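The bus from Fuklow drops you at the Lesham market a little before 8 in the morning, and if you've never been to a small-town market at that hour, please go. Go hungry! I have been shopping there most weeks for 11 years and I still walk faster once I can smell the onions.

I want to make a case for buying food loose. I mean potatoes with dirt on them, beans you scoop yourself, bread handed over in a sheet of paper. People who argue for this usually start with trash, and they're right to, but trash was never what won me over. What won me over was getting to choose. When I can pick up two carrots or nine, I cook differently. I buy the one odd turnip. I buy exactly enough dill for the soup and none of it turns to slime in the drawer.

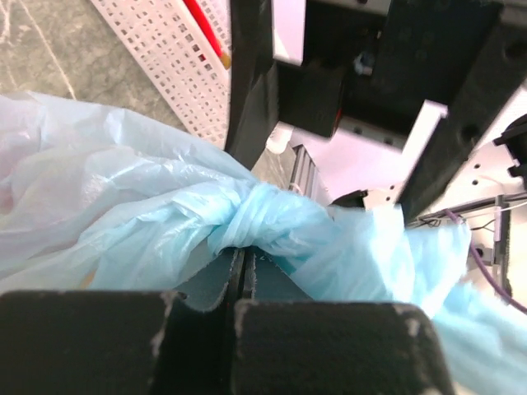 My grandmother's generation would find this a funny thing to get excited about, because for them it was simply shopping. You brought a basket, you pointed, you argued a bit over the price of plums. The arguing is mostly gone, but the pointing is still there, and I love it. The woman at the Semeniuk stall knows I want the small beets, and she'll tell me straight out when they're no good that week. I've never had a sealed package talk me out of buying it.

## Yes, it takes longer

It does, and I won't pretend otherwise. The Vodis supermarket out on the ring road has everything under one roof, it stays open late, and a parent with two tired kids in the cart should go there and feel fine about it. I go there myself for rice and dish soap. My complaint is with the produce aisle, where the peppers come in threes whether you live alone or feed a crowd, and where the only apples sold singly cost more than the ones in a bag. That's a choice the store made, and it could make a different one on any morning it liked.

Lesham has 2,118 people, by the sign on the way in, and it keeps a loose-produce market going through the winter. A supermarket with a loading dock and a parking lot could surely manage a bin of peppers and a scale.

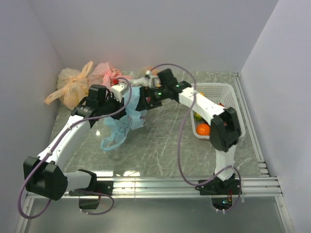 ## Bring your own, but don't be a saint about it

I carry cloth bags, and I forget them all the time. I have a kitchen drawer stuffed with thin plastic ones from all the times I forgot, and I use each of those until the bottom gives out (wet lettuce is usually what finishes them). I think that's fine. The fastest way to kill a good habit is to make people feel they've failed at it, and I've seen friends give up on the whole idea over one guilty trip for tomatoes.

What I'd ask for is much smaller. Pick one thing you always buy wrapped and buy it loose for a month. Mushrooms are a great place to start, since you can see both sides of every one! After that try nuts, or eggs if somebody near you will refill a carton.

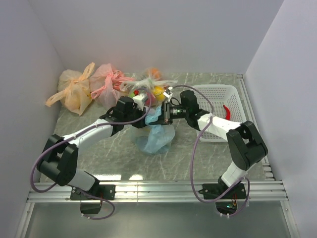
## What I'd like to see next

More scales, for a start. A scale where shoppers can reach it changes how brave they are, and they'll try a fistful of something they've never cooked. I'd also love an evening market in October, when the squash comes in and it's dark by supper, with lights strung between the stalls and soup for sale at the end of the row. Fuklow used to have one and people still bring it up on the bus.

Until then I'll be at the beet table with the early crowd, holding up the line while I pick out the small ones.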